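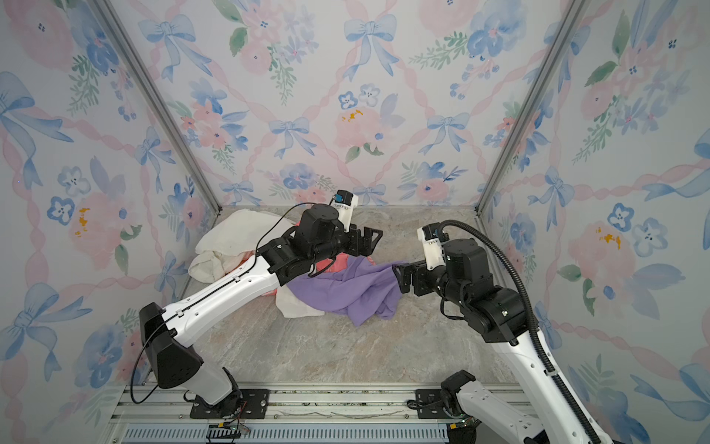 Last edited: 4/25/26 by thread starter

Thread: Busy floral in a tiny room - paste the wall or paste the paper??

pinkribbon_reno
ok so need to order tonight before the sale ends. Doing the laundry nook, three walls, every one of them floral. Pattern is Bollono, the one with the diagonal ribbons. It's $70 a roll so I really don't want to wreck any. Previous owner left painted drywall, semi gloss, couple of dents. Questions

paste the wall or paste the paper
do I have to prime over semi gloss
start in a corner or in the middle of the back wall

Never hung paper before. Did a border once in high school, it fell off.

dropmatch
Paste the wall if it's non-woven. Check the label. If it's the old style paper you paste the paper and book it and wait. Don't mix those up, I did, bubbles everywhere.

Sand the gloss. Prime. Yes you have to.

mudandtape
disagree on primer. Scuffed mine with 120 grit, wiped down, went straight on and it's been up since November. Primer is another day and another can.

dropmatch
November is not a long time lol. Come back when you try to take it off and the drywall face comes with it

mudandtape
not planning on taking it off

halfbath_hero
Diagonal patterns are the worst for small rooms, just saying. Every strip has to slide down to meet the last one and you lose a chunk off the top each time. What's the repeat? If it's 18 inches or more get an extra roll. Maybe two.

pinkribbon_reno
18 yeah. Ugh. Non-woven tho so that's good

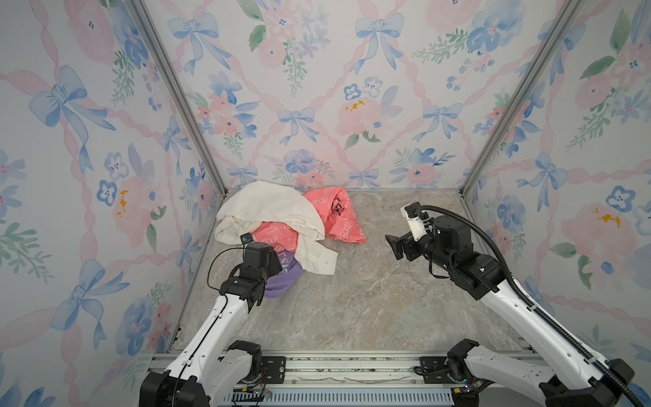
Pink ribbon lattice with pale blue bows, back wall plus both sides.

halfbath_hero
Pretty. Ok with that lattice your eye is going to go right to the corners. Nobody looks at the middle. I would center a ribbon crossing on the back wall and work out both ways, then whatever happens in the corners happens the same on both sides.

seam_roller_7
No no. Start in the corner by the door, so the last bad seam ends up over the door where there's only a few inches of it. That's how I was taught and I did this for pay for a while. Centering looks nice on a fireplace wall. In a nook it gives you two skinny slivers and both of them peel.

halfbath_hero
depends on the width!! measure first, mark the strip widths on the wall in pencil, then shift over half a strip if the slivers are too thin. Takes five minutes

seam_roller_7
fair. Still wouldn't.

pinkribbon_reno
What paste? Store has Jirkitz premixed and the Stusent powder. Powder is way cheaper

dropmatch
Jirkitz. Powder is fine if you mix it right, first timers get lumps. And wrap the corners by a half inch and overlap, don't try to fold one full strip around. Corners are never plumb. Drop a fresh level line on every wall.

mudandtape
Used the Stusent, no lumps, put the water in first and whisk. Agree about the level line tho

quiet_sander
Got a quote from a place in Garside for a laundry room plus hallway, 2,620 before the paper. Their other quote was almost 2,000 if I did the stripping myself. So a wasted roll or two doesn't sound so bad to me

seam_roller_7
That's steep but hallways are slow. Lot of door trim.

pinkribbon_reno
yeah no, doing it myself. Last thing - paste on clothes, does it wash out? I only own like one old shirt 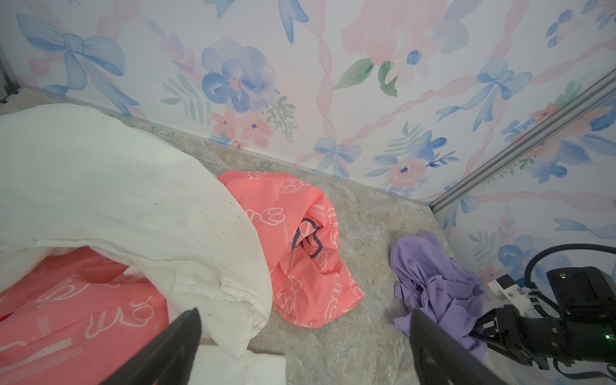
Board: Walls & Trim - Garside Home Fixers Club

halfbath_hero
Comes out if it's still wet. Cold water first, then regular wash. Dried on, soak it overnight and scrape with a spoon. Don't put it in the dryer untill you're sure it's gone, same as any stain.

dropmatch
old pillowcases make good wipe down rags btw. No lint. Towels leave fuzz all over the seams and you see it when the light's on.

mudandtape
sponge. just use a sponge

dropmatch
Sponge for the paste, cotton for the last wipe. And change the water alot, cloudy water dries shiny on the print

pinkribbon_reno
Ordered. Six rolls, Jirkitz, a can of primer (sorry mud). Going with the corner by the door. Will post when the first wall is up

seam_roller_7
Check the batch numbers match when they come, before you open anything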